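Promitz Recipe Notes

A small set of household recipes typed up from handwritten cards, with ingredient lines split into amount, unit and item. Maintained by Kanako Takeda and Mirko Zuccaro.

Last updated: Jun 4, 2025

What's in it

Each recipe is one text file. The first line is the title, then servings, then ingredients, then the method. Most of the cards came from the Bermúdez family and are written in a mix of cups, ounces and "a glass of". We kept the original wording in the notes field and put our own reading in the amount field. The two don't always agree.

There are about 100 recipes. Soups and breads are well covered. Fish is thin, and 11 of the desserts have no oven temperature.

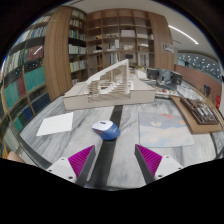 Units are lower case and singular: cup, ounce, spoon. A blank unit means the item is counted, as with eggs. If a card gave a range, the low number goes in amount and the high number in amount_max. Older files used a single field with a slash - the Kerel script converts those, but check the output by hand.

Known problems

Card 12 and card 13 are the same stew with different names. Both are kept for now.
"Flour" was never split by type before February.
Some servings values are guesses by Gianni Mancuso and are marked with a g.

Not covered

No nutrition data, no prices, no allergy labels. Don't use the ingredient lines to decide whether a dish is safe for someone.

Corrections

Send the card number and the line you want changed. Spelling fixes go straight in. Changes to amounts wait until Elie Twal has looked at the card again.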